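The Long Way to Teach a Robot About Shopping Bags

At Heltia, a training day starts with someone taking hold of a pair of handles and moving them slowly through the air. Across the table, two robot arms follow along.

The company rents half a floor in a former office supply warehouse in Astatdale, and what it produces there is mostly recordings. People operate the arms by remote control, doing the kinds of things that get done in homes and stores every day. The arms' positions are logged, the camera pictures are saved, and the whole record goes into the material used to train a control model. The model then tries to do the same job without a person on the handles. When it fails, the operators go back and record more.

Temitope Uzor has run the operator group since it was three people sharing one station. Before Heltia she taught machine sewing at a trade school, and she still talks about the work in those terms.

"With a sewing student you can say, ease off the pedal, feel the cloth pull," she said. "I can't say that to the robot. All I can do is ease off myself and make sure it gets recorded."

The project that has taken up most of her year is called Zurnolen. Its subject is bags: opening them, filling them, lifting them by the handles, setting them down, folding them, turning them around. Heltia took it on after a grocery delivery company called Thongdee asked for help with packing orders at its smaller sites, where a full conveyor system would never pay for itself. Thongdee's shelves and boxes were easy enough to plan for. The bags were a different matter.

A box has the same shape every time a camera looks at it. A soft bag has a new shape each time it is put down. Handles fold under, sides stick together, and the opening can end up anywhere. Clear and half-clear material adds another problem, as the arms' cameras pick up the front of the bag, the back of the bag and whatever is inside, all at once. Early versions of the model would often reach for a wrinkle in the far side as if it were the near rim.

So the operators record bags. The project's goal for its first stage was 900 accepted recordings, and by October 2023 the group had 704. Accepted is the word that matters there. Each recording gets watched by a second person, and a good share of them are thrown out.
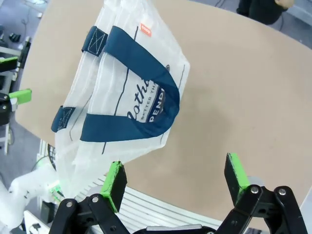
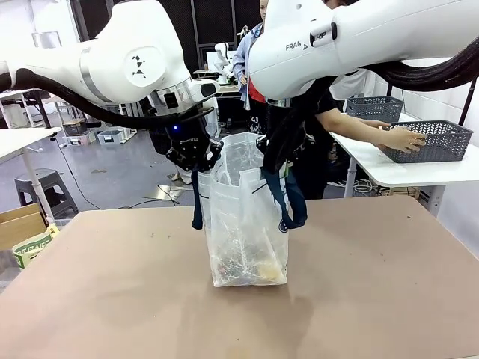 Nkechi Ogundipe does most of the watching. She sits in a side room with two monitors and plays each recording at double speed, then again at normal speed if something bothers her. What she is looking for is hesitation. An operator who stops in midair to think leaves a pause in the record, and a model that learns from enough of those will stop in midair too, for no reason it could give.

"People want to be careful, so they slow down right before they grab," Ogundipe said. "Then you have a robot that hovers. We had one that hovered over everything for two weeks."

She also rejects recordings that are too good. One operator, a former dental assistant with very steady hands, got so quick at catching a strap on the first try that his sessions had almost no mistakes in them. The model trained on his work did well until it missed, and then it carried on with an empty gripper. It had never been shown what to do next. Now the operators are asked to leave small misses in and recover from them at a normal pace: open, back up, come in again.

Learning to operate the arms takes longer than most new hires expect. The handles give back very little feeling. An operator can see that the fingers have closed on something but has to judge by eye how hard they are pulling on it. Two arms make it worse. When both are holding the same bag, a small difference in height between the hands will tilt it, and a small difference in timing will stretch it. New operators tend to lead with their stronger hand and drag the other one along behind.

Uzor starts them on dish towels. After 16 hours on towels they move to paper sacks, then to soft bags with nothing in them, and last to bags with things inside. She used to let people skip ahead if they seemed ready and has stopped doing that.

There is another way to teach an arm, and Heltia uses it too. For simple motions, an operator can take hold of the arm itself and push it along the path by hand. It is easier to learn and the contact is easier to feel. It also puts a person's hands and sleeves in the camera's view, and with two arms it takes either a very long reach or a second person. The group keeps it for single-arm work such as opening drawers and pressing switches. All of the bag handling that uses both arms is done from the handles.

The bags themselves come from wherever the staff can find them. Uzor asked everyone in the building to bring in what they had under the sink, and the storage shelf filled up in a few days. There are store bags, conference bags, bags from bakeries that have closed. Variety counts for more than condition. A creased bag that has been through the process dozens of times behaves differently from a new one, and Thongdee's customers return theirs in every state.

What goes into the bags has changed over the year. At first the operators used foam blocks, which were light and didn't roll. The model learned to lift foam blocks. Given a bag with a can in it, it pulled up at the same speed, and the load swung and knocked against the table. The group now mixes weights within a session and tries not to let the operators get used to any one of them.

Results so far are uneven. Lifting a standing bag by both sides works most of the time in Heltia's own tests. Picking up one that is lying flat works less often, and finding the rim of one that has folded over on itself is still poor. In the last full test of that task, the model had 200 attempts and managed fewer than half of them. Uzor keeps that result taped up beside the schedule.

Thongdee has been patient, though its managers have asked more than once whether it would be simpler to change the bags. Stiffer ones with a wire in the rim would hold themselves open, and Heltia's engineers agree that this would help. The trouble is the cost per bag, and the fact that customers can send in their own.

Ogundipe thinks the flat-bag problem will come down to more recordings of the first few seconds, when the fingers are searching for something to hold. She has started asking operators to record only that part, over and over, dropping the bag and beginning again. It is dull work, and people trade off every half hour. The next round of training is planned for December, and she wants the full set watched and sorted before then. When we spoke, she had a folder of new ones waiting and went back to them as soon as we were done.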